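I have wanted a proper box-making set for ages, ever since I ran out of nice little boxes at Christmas and ended up wrapping homemade fudge in a bread bag. So when my birthday money landed I went for the Trusitz scoring board and folding set, £29 with free postage, and I have been playing with it most evenings since December.

First things first, what do you get? A hard plastic board with grooves running across it, a scoring tool with a fat end and a thin end, a little bone folder and a booklet of box sizes. The grooves are the whole point. You lay your card down, run the tool along the groove you want and you get a lovely straight crease that folds without cracking. I used to do this with a ruler and an old biro and my lids never, ever fitted.

The booklet is a bit of a let-down, I'm afraid. The sizes are in inches on one page and centimetres on the next, and the table for lidded boxes has a mistake in it (the lid comes out smaller than the base — ask me how I found out). I now ignore it and do my own sums on the back of an envelope.

Trays are where I'd tell anyone to begin. Four score lines, four snips, glue the corners, done. They're brilliant for buttons, hair grips, seed packets, all the bits that wander about the house, and if you go wrong you've only wasted one sheet.
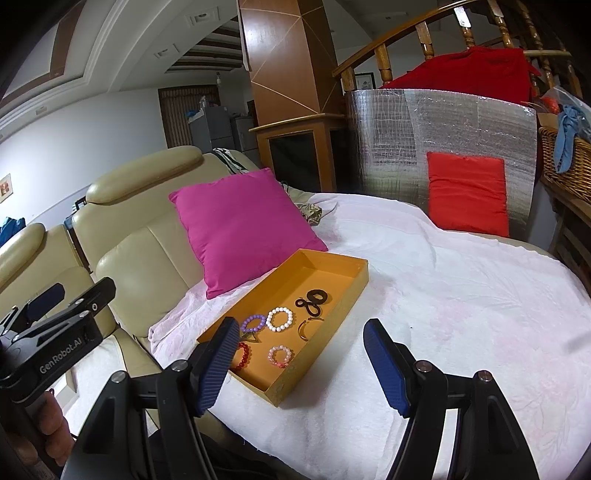

Orange card tray, low sides, on a white towel

For card I've mostly used the Işık coloured pack, 200 sheets, which is a decent weight and comes in some really cheerful shades. It scores beautifully if you go gently. Press too hard with the thin end and it will tear, so I'd use the fat end for anything brightly coloured and do two light passes. I also tried some thick grey board from Brisix and that was hopeless, the tool hardly marked it. You'd want a knife for that, and a stronger wrist than mine!

Glue matters more than I expected. A glue stick is fine for a day or two and then the corners start to ping open. Double-sided tape is quicker and much tidier, though you only get one go at lining it up.

My one real moan is the board itself. It slides. There are four tiny rubber feet underneath and two of mine came off in the first week, so I've stuck on some felt pads from the kitchen drawer. The Etix board my sister has is heavier and stays put, but it costs nearly twice as much and she says the grooves are too wide for thin card.

Would I buy it again? Yes, I would, at this price. Four stars from me, and it would have been five with a better booklet and feet that stay on. I've got a batch of lidded boxes to make for the school fair next, in yellow if I can get hold of more of it.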